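About us

Zillbridge makes and lends out letter-building sets. We are based in Darnstead and have two full-time staff, a stockroom and one long workroom where every set is sorted and tried before it goes out.

The idea is a simple one. A set is a bag of flat plastic bars and curves with holes in the ends. Laid on a table, a few of them make a letter, and a few more make a word. Straight pieces do for A, N and I. Curves are needed for B, R and most of the others people ask for. There is no glue and no board to slot the pieces into, so a letter can be pulled apart and made into another one.

We started with one set and a borrowed cupboard. There are now 1,053 sets on loan to schools, libraries and day centres. 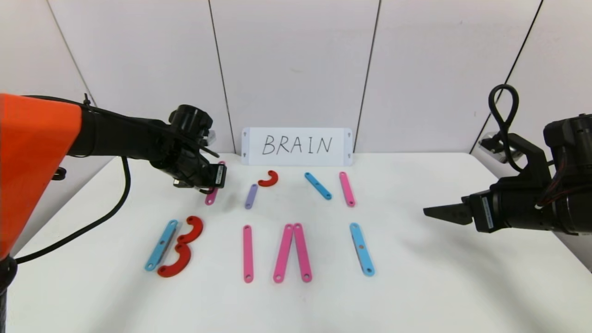
OUR WORD CARDS

Each set comes with a stack of word cards. A card has a single word on it in capitals, written by hand in black, and it is meant to be stood up at the back of the table where everybody sitting there can read it. BRAIN is one of the longer words in the first stack. It uses straight strokes and curves together, and most groups take it on after they have done a few three-letter words.

We have tried printed cards. Teachers told us that learners copied the typeface, serifs and all, and ran out of pieces. Plain handwritten capitals gave less trouble, so we went back to them. Dušan Ivanov writes all of ours and will do extra words to order, up to 18 per set. Please send your list in capitals and check the spelling first. We write what we are given.

Cards can be stood against a wall, a box or a pile of books.

The table

People ask us what sort of table to use. Any flat one will do, but we prefer white or another pale colour with a matt top. Pinks, reds and lavenders show up well on it and there is little glare from overhead lights. Patterned cloths make the holes hard to see. If your tables are dark, a sheet of lining paper taped down at the corners works well enough.

Leave space in the middle. Groups tend to tip the whole bag out at once and then have nowhere to build. We suggest keeping the spare pieces to the back or the sides. 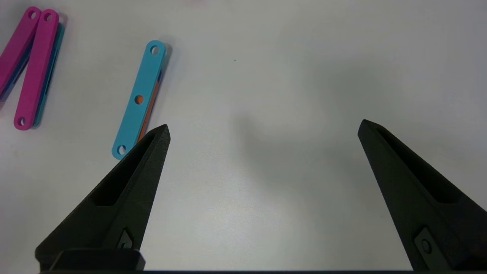
White tabletop, matt finish.

How a letter goes together

There is no single correct way to make a letter. An R can be a long bar for the upright, a curve for the bowl and a shorter bar for the leg. A B wants two curves, one over the other. Two bars meeting at the top give the sides of an A, and the crossbar can be any short piece that reaches.

Colours are left to the learner. Some groups give every letter its own colour and some use whatever comes to hand. Our guide sheet, the Vaher sheet, shows 11 letters with one suggested layout for each. It is printed on one side only so that it can go on the wall. We dropped the small letters from it in April after several groups said they never used them.

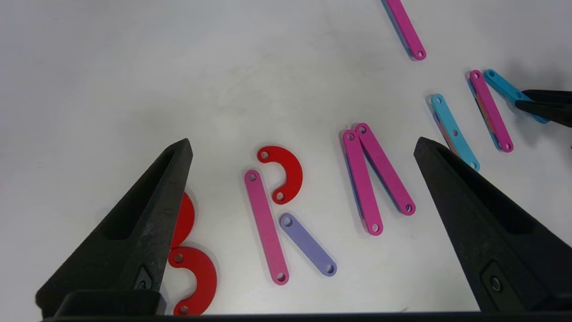
Borrowing a set

Sets are lent by the term. Fill in the request form, tell us how many learners you have and whether you need the word cards, and we will reply with a collection day. We can post within the county. Further afield, sets go out through Grellero, who run their own van and charge for it separately.

When a set comes back we wash the pieces, sort them by shape and then by colour, and check them against the packing list. Missing bars are replaced free. Missing curves are charged for, as we have fewer of them. Please do not write on the pieces, even in pencil.

Who we are

Indrek Žukauskas looks after loans, returns and the stockroom. Dušan Ivanov looks after the cards, the guide sheet and visits to schools. Either of us can answer questions about a set you already have.

Visitors are welcome in the workroom by appointment. There is one step at the door and parking for a single car.

Page last updated 2021-05-05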